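Floor care in the Gosau rooms 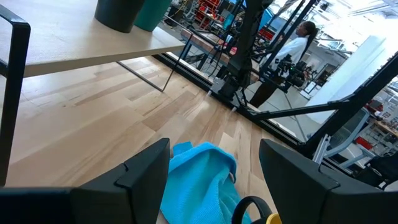

The hardwood in the front rooms gets more wear than any other surface in the building, and from May on we are changing how it is looked after. The old habit was a wet mop at closing time, which left water standing in the gaps between the planks. We now use a barely damp towel for spills and a dry sweep for everything else. Any soft towel will do, like the turquoise one on the floor by the table, as long as it is wrung out well first. Wipe along the length of the boards, then go over the same spot with a dry cloth.

Clean towels are on the second shelf of the Guton Street closet, next to the dustpans. Used ones go in the bin under the sink and are washed every Monday. Please do not put them back on the shelf, even if they look clean.

The glass wall has its own cloths, kept separately in the drawer by the door. Floor towels pick up grit and will scratch it. The black floor track under the glass should be swept out with the small brush before the boards are wiped. Otherwise the dirt ends up back on the wood.

Tables can stay where they are for daily cleaning. For the monthly clean they need to be lifted, with two people, and never dragged. Take cups and containers off the top before lifting. We have ordered 165 felt pads for the table and chair legs, and they will go on as soon as they arrive.

The floor was last oiled six years ago. The next oiling is planned for the summer break, when the rooms will be closed for three days.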